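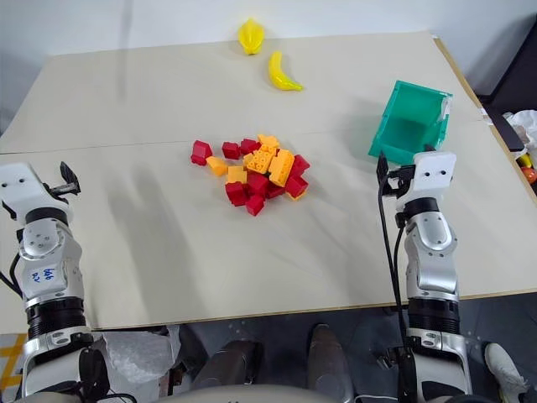 Blocks and the yellow fruit, with the green bin on the right.

November. Dark by the time I got home, and raining on the way.

Blocks again today. I had meant to get through the whole toy cupboard before Thilini Weerakoon came back from her leave, but it will have to be the blocks and the play food this week and the puzzles next. The cupboard has not been turned out properly for 13 months. I know that from the slip of paper on the inside of the door, which has my own writing on it.

Started a bit after nine. Fathima Uddin had already wiped the table down. We tipped out one lot at a time, as we did with the farm animals, and went through it for anything cracked or chewed. Nothing to throw away so far. A banana and another yellow plastic fruit had got in among the building things, and they can go back with the play food when I find the lid for it. I could not decide what the other fruit was meant to be. Fathima said lemon. I put "yellow fruit" on the list.

The red and the yellow-orange bricks are in good order, though the studs hold dust and want going over with a soft brush. The old toothbrush is no use for it now. I must buy another, and more labels, and milk.

Dilani Fakir rang at half past ten about the invoice from Gandlow. They have charged us 55 for delivery when it should have been free over a certain amount. She will write to them. I said I would look out the order form, which I think is in the blue folder at home.

Stopped for tea at 12. Cheese sandwich, and the last of Katalin Somogyi's poppy seed cake, which has gone dry at the edges but was still good with butter.

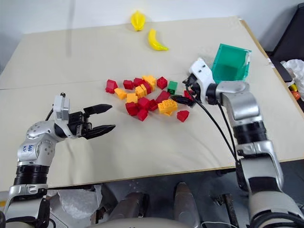 Red and yellow-orange bricks, two roof pieces and the green one.

The roof pieces are the ones the children argue over, so I wanted to know where they were. Two red ones here, one at either side of the pile. I am sure there used to be a blue one as well, but Fathima does not remember it and she has a better memory than I do. The green square brick may belong to a different set. I shall leave it in with these, as it has the studs on top and will do for a garden or a bit of hedge.

We talked over whether to sort by colour or by shape. Fathima wants colour. I think shape makes more sense for building, but colour is easier for the little ones to put back, so colour it is. The green bin is to stay with the blocks. It is light to carry and can be rinsed under the tap.

Tetsuya Furukawa looked in after lunch to ask for the key to the side door. He says the shelf in the passage will be up by the end of the month. He said that in September too.

Left at four. My back aches from leaning over. Soup for supper, and a letter from the dentist, which I have not opened. Tomorrow the soft brush, the labels, and find that blue folder before Dilani rings again.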